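Reviews > Desks & Tables > Fluswood Plivarton

Four months with the Fluswood Plivarton desk: a grudging love letter

April
By Washington Siqueira 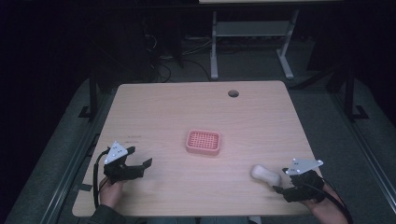

The Plivarton's top, with the cable hole near the far edge. Pink tray not included.

I wasn't going to buy another desk. I'd had the same one since uni, a black glass number that showed every fingerprint and sounded like a dropped tray of cutlery whenever I put a mug on it, and I'd made my peace with it. Then one of the legs went wobbly, and I spent a week with a folded pizza menu under it, and my partner sent me a link with no message attached. Fair enough.

The link was to the Plivarton, which is Fluswood's plain one. They do a fancier one called the Honorato with drawers and a little lip at the back, and I wanted that for a good ten minutes until I saw the price (no). The Plivarton cost me $648 delivered, which is still a proper chunk of money for something with no drawers at all, so I've been a bit of a hard marker.

Delivery first. It came in two boxes, and the second one turned up the following afternoon, so if you're planning to build it the moment it lands, maybe hold off making a day of it. The box with the top in it is heavy! I'm reasonably fit and I still ended up walking it down the hallway corner by corner like a fridge. The driver was lovely but he wasn't coming past the front door, and I don't blame him.

Putting it together was fine, mostly. The instructions are all drawings, and the drawings are good, except for the step where you attach the back rail, where the bracket is shown from underneath and I put it on upside down. Did the whole thing up, stood back very pleased with myself, then had to undo eight bolts. The Allen key they give you is one of those stubby ones that chews into your palm, so get your own out of the shed before you start. I'd budget an evening with a cuppa in the middle of it.

Now the top, which is what I reckon you're paying for. It's pale and fine-grained, with faint streaks running side to side, and it has made my study look about twice as cheerful. The room faces south and gets bugger-all sun in winter, and the old black glass just swallowed what little there was. This bounces it around a bit. The colour is lighter than it looked on my laptop, so if you're trying to match existing shelves I'd ask them for a sample (they'll post you one, though mine took its sweet time).

The corners are rounded off softly, and I can't tell you how much I appreciate that. The old desk had corners like a paper guillotine and I had a permanent bruise on one hip from cutting past it to get to the window. I've walked into the Plivarton plenty of times and I've come away with nothing worse than a bit of lost dignity.

There's one cable hole, a small round one towards the back. It sits a touch off to one side, which bothered me for a day and then didn't. My lamp cord and laptop charger go down it no worries. Where it comes unstuck is chunky plugs: the power brick for my monitor wouldn't go through, so I had to unplug the cord from the brick and feed it up from underneath. If you run a couple of monitors and speakers and a dock and all the rest of it, you'll be wanting a second hole, and Fluswood won't sell you one. I did ask. Their answer was to get a clip-on tray for the back edge, and they make one of those, naturally, for extra.

As for looking after it, the care card says a damp cloth, mild soap, dry it straight away, and stay off the spray cleaners. I've stuck to that more or less. I've put down hot mugs without a coaster (sorry, Fluswood), and I've spilt most of a glass of cordial on it, and I got to both pretty quickly. No rings so far. Ballpoint is another matter. I pressed too hard on a single sheet of paper while doing my tax and you can find the dent with a fingertip, even if you'd never spot it from the chair. I write on a pad now. If you've got kids doing homework at it, I'd throw a mat down and save yourself the heartache.

How does it go as an actual place to work? Really well, and I'm a fidgeter. I type hard and I lean on my elbows and jiggle one knee all day, and the old desk used to make the monitor shiver like it was cold. The Plivarton has a tiny bit of sway if you deliberately shove it side to side, and nothing I can feel when I'm typing. I did have to go round and nip the bolts up again after the first month, and there was more slack in them than I'd have liked. Since then they've stayed put. The feet screw in and out for uneven floors, and mine is an old house with floorboards that do what they please, so I gave those a thorough workout as well.

Height is fixed, and this'll be the dealbreaker for some. I'm on the tall side and it suits me. My partner is not, and when she pinches it for her video calls she needs a footrest and complains about it. If you share a desk, or you've got a crook back and like to stand for half the day, have a look at the Sirkier instead. It's the sit-stand one, and a mate at work has it and swears by it, although when I had a go the motor made a groan I didn't love. It's also $150 dearer than mine. I couldn't justify it when I know perfectly well I'd stand up for the first fortnight and never again.

The no-drawers thing I thought I'd hate. I've ended up with a cheap set of drawers on castors tucked in underneath, which I can roll out when I want somewhere to put my feet up. Still, for the money a single skinny drawer for pens wouldn't have killed them. The underside has no pre-drilled holes for adding one either, and I'm not game to take a drill to it.

Customer service, since people always ask: two emails, both answered by a person. One was about the cable hole and the other about a foot that arrived with a crossed thread. They posted a new foot without asking me to photograph it from nine angles and it turned up within the week. Marked them up a whole star for that.

So, would I buy it again? Yep, at that price or a bit under. I'd grumble about the missing drawer the whole time, and I'd wait for a sale if your current desk is still on all four legs. They do seem to knock a bit off the floor stock when new colours come in, so it's worth ringing the showroom before you order online.

Four stars out of five. The old glass one went on the nature strip and was gone before dinner, pizza menu and all.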